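Prurnlow Two-Arm Kit — Setup Guide
Pavari
Revised Sep 7, 2020

Section 4. Setting Up the Laundry Pickup Task

Before you start this section, both arms must be mounted, wired and calibrated (Section 3). If either arm still shows code 1321 on the controller screen, go back and repeat the homing steps. The pickup task will not load until the code has cleared.

This section covers placing the basket, checking the gripper fingers, teaching the pickup area, and running the first load. Allow about 2 hours the first time. Later setups in the same room go faster, as the controller keeps the floor height and the arm limits.

4.1 What you need

The kit with both arms powered on
The Porgate controller, connected and signed in
One open basket
A few pieces of clothing or cloth
A sofa, ottoman or low table within reach of at least one arm
A soft, dry cloth for cleaning the fingers

Start with light items such as shirts. Jeans, wet towels and anything with heavy metal hardware should wait until the load check in Section 5 has been done.

CAUTION: Keep hands, hair and loose sleeves away from the fingers while the arms are powered. The grip force setting limits how hard the fingers close. It does not stop an arm from moving into you.

4.2 Choosing the floor space

1. Pick a flat area of floor with even lighting. Matte floors work best. On a shiny floor, close the blinds or turn off any lamp that makes a bright spot near the basket.

2. Move rugs, power strips and pet bowls out of the work area.

3. Lock the wheels on any rolling furniture or stands next to the work area. A stand that shifts after teaching will throw off the stored limits.

4. Check that each arm can swing through its full range without touching a wall or a piece of furniture. Use Slow mode for this check.

Note: Padded furniture may stay inside the reach of the arms. Enter it as a soft surface on the Room page so the controller lowers the arm speed near it.

4.3 Placing the basket

1. Set the basket on the floor in front of the kit, between the two arms. A basket with a firm rim is easier for the controller to find than a soft bag.

2. Turn the basket so its long side faces the kit. If it has handles, they should end up at the left and right.

3. On the controller, open Tasks, then Laundry, then Basket. Press Find. An outline appears over the rim.

4. If the outline sits wrong, drag it until it follows the rim all the way around. Press Ok to save.

5. Jog the left arm until the gripper is above the basket, with the fingers open. Stop well clear of the rim.

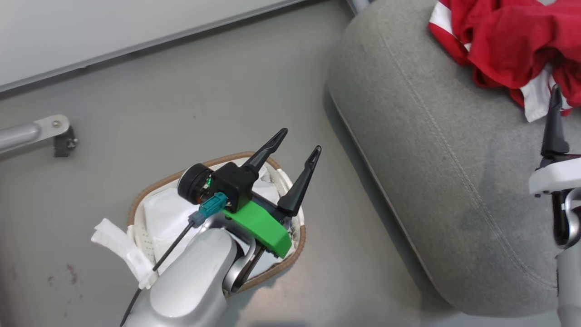
6. Lower the arm in small steps with the Down key. Stop when the fingertips are level with the rim and press Set Height. The controller uses this height as the lowest point for fast travel. Anything below it is done in Slow mode.

7. Raise the arm and repeat steps 5 and 6 with the right arm. The two heights will seldom match exactly. A small difference is fine, but if the controller shows Height Mismatch, check that the basket is sitting flat and teach both arms again.

Note: Straps, cords and sleeves that hang over the rim can be read as part of the basket. Tuck them in before you press Find. You can leave them hanging once the outline is saved.

4.4 Checking the fingers and cables

Do this check before the first load and again whenever the kit has been moved.

1. Press Pause. The arms hold their position but do not move.

2. Look at the fingertips on both grippers. Wipe off lint, hair and thread. Lint on the tips is the most common cause of dropped items.

3. Press Open, then Close, on the Gripper page for each side. The 2 fingers should move smoothly and meet at the tips. If one lags behind the other, stop and see Section 8, Gripper Service.

4. Check that the teal connector on each gripper is fully seated. Push it in with a fingertip. Do not pull on the cable to test it.

5. Follow each cable down the arm. It should have enough slack for the wrist to turn both ways, and no loop large enough to catch on the basket.

6. Press Resume.

CAUTION: Never unplug a gripper connector with the power on. Shut down from the controller, wait for the screen to go dark, and then disconnect.

4.5 Teaching the pickup area

The pickup area is the place where the arms look for clothing. It can be a patch of floor, the top of an ottoman or the seat of a sofa. The kit stores one pickup area per task.

1. Open Tasks, then Laundry, then Pickup Area.

2. Draw a box on the controller screen around the surface you want to use. Keep the box inside the shaded reach zone.

3. Choose Hard or Soft for the surface. Choose Soft for anything upholstered. With Soft selected, the fingers stop slightly higher and close more slowly, so they are less likely to pinch the cover.

4. Put one piece of clothing in the box. Bunch it up a little — a garment spread out flat gives the fingers nothing to grab.

5. Press Test Pick. The nearer arm moves to the garment, closes, lifts it a short way and puts it back.

6. If the fingers close on air, lower Pick Depth by one step and try again. If they press into the surface, raise it by one step. Change only one setting between tries.

Note: Clothing close in color to the surface may be missed. If Test Pick reports No Item, try a garment that stands out more and save the area with that one. Pale items can be added later under Fine Tuning.

4.6 Running the first load

1. Place up to 2 items in the pickup area. Leave a gap between them.

2. Stand where you can reach the stop button.

3. Press Start. Keep clear until the controller shows Load Done.

4. Look at the basket. Clothing may rest on the rim or trail over the side, and this does not count as a fault. To have the arms push it in, turn on Tidy Rim and run the load again.

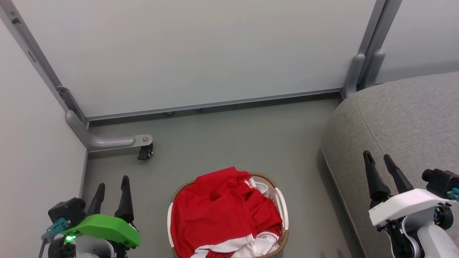
Figure 4-2. Basket holding red and white clothing, with a gripper on either side.

5. If the load went as planned, press Save Task and give it a name. Names can be up to one line long.

6. Empty the basket and put it back in the same spot. A strip of tape on the floor helps if the basket gets moved often.

4.7 If something goes wrong

Item dropped on the way to the basket
Clean the fingertips. Raise Grip by one step. Check that the item is not heavier than the limit in Section 5.

Arm stops above the basket and does not release
The saved outline no longer matches the basket. Repeat 4.3, steps 3 and 4.

Basket slides when the arm touches it
Put a thin non-slip mat under it and teach the rim height again.

Both arms stop at once
The controller has seen them come too close together. Press Clear, send both arms to Home, and make the pickup area smaller on the side nearest the center.

Indicator light on a gripper does not come on
Shut down, reseat the connector and restart. If the light stays off, do not run a task with that arm.

Continue with Section 5, Load Limits and Fabric Settings.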